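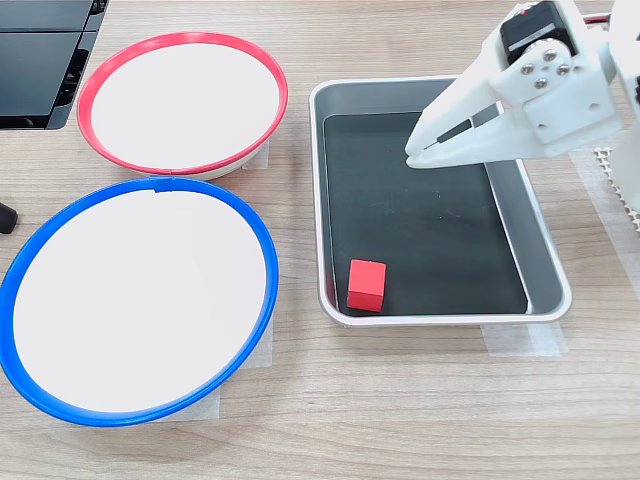

Lizelle Radebe wrote after last week's class that she still can't see why we spend a whole session on celebrity bio pages when everybody knows they're thin, and couldn't we just skip to the long magazine profile?

Fair question, Lizelle, and I went back and forth on it over the weekend. I'm keeping the session. Thin pages get read a lot more than good ones, and most of you will be asked to write one in your first job (I wrote 634 of them in my two years at Sternudetti, so I know what I'm talking about, sadly!).

Week 6: The short celebrity biography

What goes in first. Name, what the person is known for, where they started. I like the "known for" ahead of the birthday, but Stirnholm house style wants the birthday up top, and if you're writing for them you do it their way.

Age. Please don't type an age if you can give a birth date. An age goes stale within a year and then some poor editor has to go hunting for it.

Net worth. Ugh. We had a good argument over this one in October. My rule is that if you can't name where the figure comes from, leave the line out. The Vamari pages we read in class all copied the same number from each other, and I never did find the first one.

Stage names. Give both names once, then stick to the one the public uses. Mathebula is the case to look at in your packet: the singer changed the billing twice and three of the pages mix them up in a single paragraph.

Early life. Keep it short. School plays are fine if they led to something. I don't need the family dog.

For next time: pick a working comedian or actor (nobody from the packet) and write me 100 words, no adjectives you'd find on a poster. Bring 2 printed copies, one for me and one to swap. It's due December 11, 2023, and I'd rather have a rough one on time than a pretty one late.

Reading is the second half of the packet, plus the corrections sheet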